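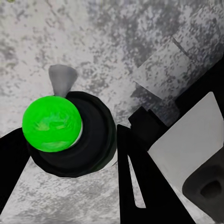

Green ball and black round base between the gripper fingers, in the simulator.

Welcome to the Rarow gallery! I work on the returns floor at Uddale, where we take back garden and play sets, check the parts and get them ready to go out again. I've done the job by hand for most of my working life, and this spring I moved over to the new cell we call Rarow. My desk is now half workbench, half computer screen, so the pictures on this page are renders from the simulator. Click through at your own speed, the page is small.

First, what the work used to be. A crate came in, you tipped it out on the bench, you picked up every single piece and turned it over and put it in a tray. With 36 of us across the shifts you got used to the sound of it (plastic on steel, all day long). My wrists hated it. I liked the talking, though, and I'm not going to pretend I don't miss that part. You could get through a whole family wedding, from the engagement to the cake, in one crate of croquet parts.

Now the arm does the reaching and I do the deciding. We try out a new pick in the simulator, fuss over it, try it again, and when the shift lead is happy it goes over to the real cell. I was nervous about the software, which is called Golell and has more menus than a diner, but after a couple of weeks I could set up a pick from scratch. My kids think this is hilarious - they remember me asking for help with the TV remote!

Round things are the fun ones. Anybody who has chased a ball under a shelf knows why. You have to think about which side the fingers come in from and what else is sitting close by, and that's stuff the old hands already know without ever having had to say it out loud. So a lot of my day is saying it out loud. The engineers from Esteves, who put the cell in, sit down next to us with a notebook and ask things like "why would you go from the left there?" and I have to stop and think about my own hands. It's a strange feeling, but I've come to enjoy it.

The numbers, for those who like them: we ran 2042 tries in the simulator for the June batch of parts, and 1049 of those went on my own log. That's a lot of sitting. I asked for a better chair and got one in July, so if you work in a place that's going the same way, ask early. The other thing I'd ask for is proper training on paid time. We had 19 hours of it, and I could have used double.

Some things did get worse. The break room is quieter now that breaks are staggered to suit the cell. Two of the night people moved to the loading dock and don't love it, and I don't blame them, they were good at the bench and proud of it. We raised it at the floor meeting on 10th July and the bench rotation is coming back, one week in four for anybody who wants it. I've put my name down. I want to keep my hands in, and I think I explain things better to the software people when I've had real parts in front of me the same week.

One more from the simulator, with the gripper open and the mottled gray floor in between. I spend more time looking at that floor than at my own kitchen's, and I could probably draw you the seams from memory by now. When I'm lining up a pick I like to let my eyes wander over it for a minute before I touch anything - same as I used to do with a freshly tipped crate.

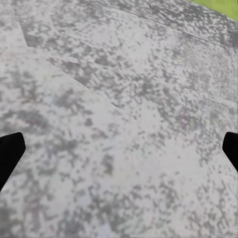
Do you need a computer background to move from the bench to the cell?

Most of us had none. Knowing the parts well matters more at the start, and the menus come with practice. At Uddale you sit beside somebody for the first two weeks, and you can go back to the bench if it doesn't suit you.

I'll add more pictures when the fall parts come in. Drop me a note through the staff page if there's a pick you'd like to see.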